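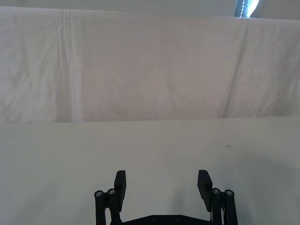 Haddad Reader FAQ – the ownership change

Search this site Enter keywords Go

You've been emailing. A lot. 467 messages since the announcement, so answers in one place, will add more as we get to them.

Who owns the site now?
Storkano. It's a small media company, two other local titles, both weeklies. They bought the name, the archive, the newsletter list and the events calendar from Ukadport. The sale closed in January.

Why did Ukadport sell?
Ask them. What we were told: they're getting out of local news and keeping the trade magazines. We found out the same morning you did, at 9:40, by email.

Is anybody losing their job?
Two positions went before the sale and aren't coming back. Everyone else on staff was offered the same job at the same pay. One person said no thanks. We're hiring for a courts reporter, see Jobs.

Who's the editor?
Still Lama Abu Hammour. She signed for two years.

Does Storkano get to see stories before they run?
No. It's in the sale agreement – owner gets no advance copy, no veto, no say in endorsements. They can hire and fire the editor, as any owner can. If we report on Storkano or anyone with a stake in it, the story carries a note saying so at the top.

Is a musician / developer / the mayor's cousin secretly behind this?
No, no, and which cousin. The full list of shareholders is on the About page. Five names. The largest is Brândușa Oprea, who ran a chain of print shops and now doesn't.

What happened to the old archive?
Moving. Ukadport's system was old and the export was a mess. 1,907 articles came over without bylines and we're putting them back by hand, 357 done so far. If yours is one of them write in with the headline and rough year. Links from before the move should redirect, if you hit a dead one send it to us.

And the comments?
Old comments did not come over. Sorry. Ukadport kept them on a separate contract and it lapsed before the sale. New comments open when the new login works, no date yet.

I pay monthly. Do I need to do anything?
Probably not. Payments moved to Clallex and your card statement will say CLALLEX HADDAD instead of the old name. Same amount. 101 accounts failed to transfer, mostly expired cards, and those people have all been emailed. Check spam. You will not be charged twice, but if you are, forward the reciept and we'll refund it the same day.

Can I cancel?
Yes. Account, then Billing, then Cancel. No phone call needed any more. Annual subscribers get the unused months back.

Will there be a paywall?
On some things. Election coverage, school closings, weather and obituaries stay free. Long features are for subscribers for the first week, then open to everybody.

Is the print edition coming back?
Not this year. We'd like one. Printing quotes are ugly.

Will you keep the name?
Yes. There was talk of changing it – there isn't now.

How do I send a tip?
tips line is on the Contact page, or mail a letter to the office, we do open them. Don't use a work computer if the tip is about your work.

I sent a correction in December and heard nothing.
The old corrections inbox was shut off before the sale and we didn't know untill later. Please send it again. Fixed stories get a dated line at the bottom saying what changed.

Contact | Corrections | Jobs | © Haddad Reader, a Storkano title. All rights reserved. | Back to top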